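**Visitors see sorting robots at Mendoza open day**

The workshop of Flirus in Mendoza opened its doors to neighbors, students and local companies on Tuesday afternoon. It was the first time that the public could enter the hall where the company prepares its robots for sorting work. The doors opened at 15:00, and before that there was already a line on the sidewalk.

Flirus is a small firm with 10 employees. It began with repair of packing machines and later moved to robot arms. Its main project now has the name Mirkotent. The purpose of Mirkotent is to teach an arm to take mixed objects out of a full tray and put them in the correct box, also when the objects are soft, crushed or covered by something else.

"People think that the difficult part is to lift heavy things," said Xóchitl Cisneros, who leads the project. "For us a small piece of cloth is more difficult than a heavy metal block. The cloth has a different shape every time."

She explained to the visitors that the team uses cheap objects from toy stores and from the kitchen at the office. An object that can be recognized easily when it is alone on a table becomes a problem when other things lie on top of it. The tray is filled by hand before each session, and the person who fills it has the instruction to make it untidy. At the end of the day all the objects go back into storage bins, and the next morning the work begins again with a new mix.

The visit was made in groups of 15 persons. Each group received a short talk about safety and then walked to the sorting tables, where they had to stay behind a yellow line on the floor. Gumaro Salinas, the technician who takes care of the arms, answered the questions. Many of them came from the children. One girl wanted to know if the robot gets tired. Mr. Salinas told her that it does not, but that the motors must rest when they become too warm, and that he himself gets tired much earlier.

Several parents asked about jobs. Ms. Cisneros said that the company does not plan to replace anybody in Mendoza. Its customers are recycling centers and warehouses which have trouble finding people for the night shift. She admitted that this answer will not satisfy everybody, and she invited those with doubts to come back for a longer discussion in December.

There was also some criticism. A retired teacher in the second group said that the work was slow and that his grandson could empty a tray faster. Mr. Salinas agreed with him. According to the technician, speed is not the first goal at this moment. The team wants that the arm makes few mistakes, and only after that they will let it move faster. The goal for this season is 2000 picks without help from a person, and this has not been reached yet.
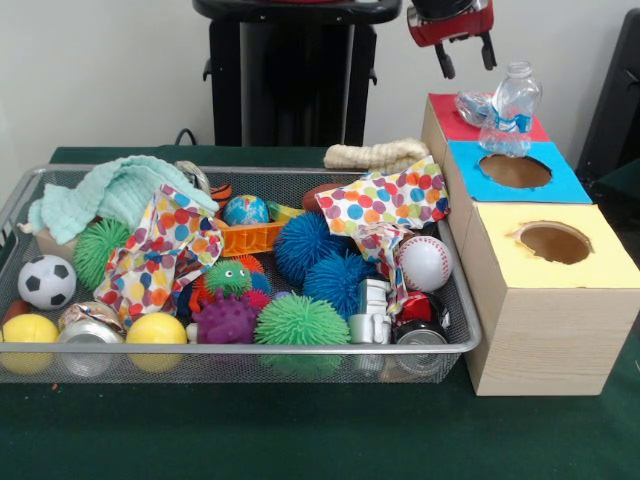
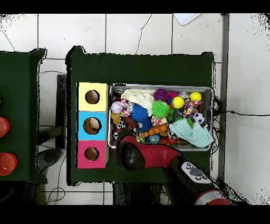 *Boxes with round holes and a tray full of toys at the Flirus workshop.*

The open day was organized together with Adex, a local association of technical companies. Adex paid for the drinks and for a bus from the two secondary schools on the other side of the river. The schools want to continue the contact, and a group of older students can come for one week of practice in the workshop. They will help with the filling of the trays and with keeping the daily notes.

In the smaller room near the entrance, visitors could try to control an old training arm with a joystick and pick up foam blocks. This was the most popular part of the afternoon, and the waiting time became so long that the staff had to give out numbers. The room stayed open until 19:30, half an hour longer than planned.

Flirus wants to repeat the open day next year, if possible on a Saturday, so that more families can come. Groups from schools and associations can already ask for a visit at the office of the company during working hours. The visit is free, but closed shoes are required in the hall, and children under eight must come with an adult.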